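Operators wanted for dishwashing and table-clearing trials

Posted in October by Honeylyn Cabanatuan
2 min read

Nisside is looking for people to drive robot arms through ordinary kitchen chores. The project is called Follov, and the question behind it is a plain one: can a pair of arms clear and wash up after a meal without a person stepping in? At the moment the answer is no, at least with any dish that has sauce dried onto it. We have 876 recorded attempts so far and need a lot more, done by people with different habits at the sink.

You will work at a table with two arms and a set of dirty dishes. You steer both arms by hand controls and try to wipe, stack and move things the way you would at home. Slow is fine. Failed attempts are kept too - please don't restart a run just because a plate slipped.

No engineering background is needed. Restaurant, cafeteria or housekeeping work is a plus, and so is patience. You should be 19 or older, able to sit for 40 minutes at a stretch, and comfortable using both hands at once. Glasses are OK.

Sessions are held at the Sarmiento building, second floor. Each one lasts 2 hours, breaks included, and training is paid at the same rate as regular sessions. We would like people who can come at least twice a week. Tuesday evenings are the hardest to fill, so tell us if you can take those.

To apply, write a few lines to Yen-ting Wan at the Nisside front desk. Say which chores you do most often and which hand you write with. A resume is optional. Applicants we can place will be invited for a short tryout at the table, sponge and all.
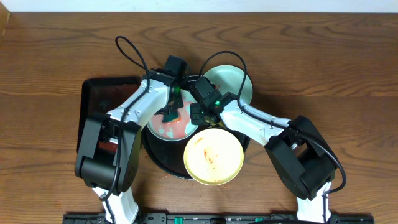 Parking behind the building is free after 5 p.m. - use the side entrance and sign in at the desk.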